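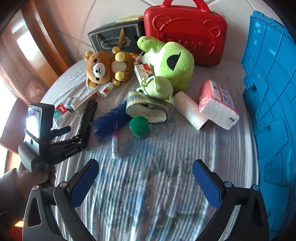 Home | Diary | Grippers | Archive | Contact

December 2022
by Widad Harb

I worked again with the two finger pads for the hand-held gripper, and I think I finally prefer the softer one. I call it Flida in my notes. The older one is Hakim, which is harder and a little smoother. For each pad I made 16 tries. Hakim dropped something in six of them, Flida in two. Small round things are the worst for both. The roll of duct tape is easy if I come to it from above, but the green frog is so soft that the fingers close very far before I feel any resistance, and then I squeeze too much.

In October I tested only with boxes, and I see now that this was too kind to Hakim. A medicine box has flat sides and any pad can hold it.

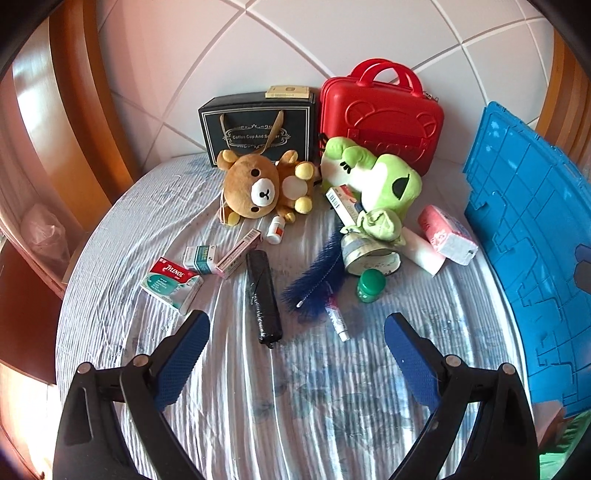 Open jaws over the striped sheet, with the bear and the Tylenol box.

The Plokura controller is still slow to wake up. I lost 14 minutes with it this morning – the Ciltunon one starts at once, but its cable is only 50 centimeters and I must stand very near. I would like to try it with a longer cable before I write anything to them.

My wrist hurts a little. Tomorrow I want to do the tissue pack again, slowly, and write down the angle each time. Also buy screws.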